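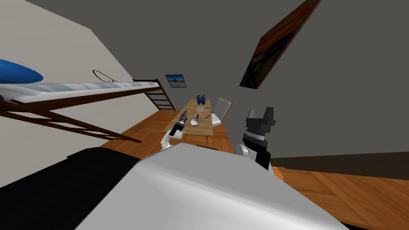
4. Method

4.1 Games and builds

We used two commercial puzzle games for phones, Skusedar and Skindgate. Both are published by Plokutine, and both open with a guided tutorial that the player cannot leave until the last step is done. Skusedar is a tile-matching game played in portrait orientation with one thumb. Skindgate is a route-drawing game played in landscape, and most players hold the phone with both hands. The publisher gave us source access to the tutorial modules of both titles but not to the store or advertising code, which was switched off in all test builds.

Three builds were made for each game. The full build kept the released tutorial as shipped. The short build kept only the steps that teach an input gesture and removed those that explain currency, daily rewards and cosmetic items. The deferred build had no opening tutorial. Each hint was shown the first time the player reached a level where the gesture was needed. Art, sound, level order and difficulty were the same across builds. Hint text was rewritten by the third author and checked by one of the original designers, Rekha Mudaliar, so that word choice would not differ between conditions.

One change could not be avoided. In the released version of Skindgate, the tutorial also grants a starting balance of 1,000 coins. Players in the short and deferred builds received the same balance at first launch, without the animation. We return to this point in Section 6.

4.2 Participants

We recruited 56 adults through a mailing list for playtesting. All owned an Android phone and had played at least one mobile game in the previous month. People who had already installed either title were excluded at the screening stage. Of the final sample, 34 described themselves as daily players and the remainder as occasional players. Assignment to builds was random within these two groups. Each participant played one game only, and was paid the same amount whether or not they opened it after the first day.

4.3 Procedure

The study ran in March and was fully remote. Participants installed the assigned build from a private link and were told to play as much or as little as they liked for seven days. They were not told that the tutorial was of interest. The consent form described the study as research on how people use phone games, and the full purpose was given in a debriefing message at the end.

No reminders were sent during the week. An earlier pilot had used a notification at 6 p.m. each day, and the logs showed a sharp rise in launches directly after it. That rise made it hard to separate voluntary return from simple compliance - the pilot data are therefore not reported here.

4.4 Measures

Events were recorded with Achari, a logging library that runs inside the game process and writes time-stamped touch and screen events to local storage. Logs were uploaded when the phone was charging and on a wireless network. We derived the following measures from them.

Time to first free level is the interval between first launch and the first level in which no hint is displayed. In the deferred build this can occur before the player has learned every gesture, so the measure is reported but not tested across all three conditions.

Gesture errors are touches that start on an interactive element and end without a valid input. Touches shorter than the system tap threshold were dropped. Carol Cropper and Nandini Devadiga coded a random subset of the remaining events by hand from screen replays, and disagreements were settled by discussion with Sharada Hegde. The automatic classifier was tuned on this subset and then frozen before the rest of the logs were opened.

Return is a binary value for each day after the first. A day counts as a return if the game was in the foreground long enough for a level to load. Launches that ended on the title screen were logged separately, and they are not counted.

4.5 Analysis

Return was modeled with a mixed-effects logistic regression, with build, game and player group as fixed effects and participant as a random intercept. Gesture errors were modeled per level with a negative binomial model using the same structure. We did not test the three-way interaction, as the cells were too small to support it. The analysis script was written by Vasanthi Annamalai on simulated logs and was not changed after upload closed, apart from a correction to the time zone field. Missing days caused by a failed upload were treated as missing and not as absence from the game.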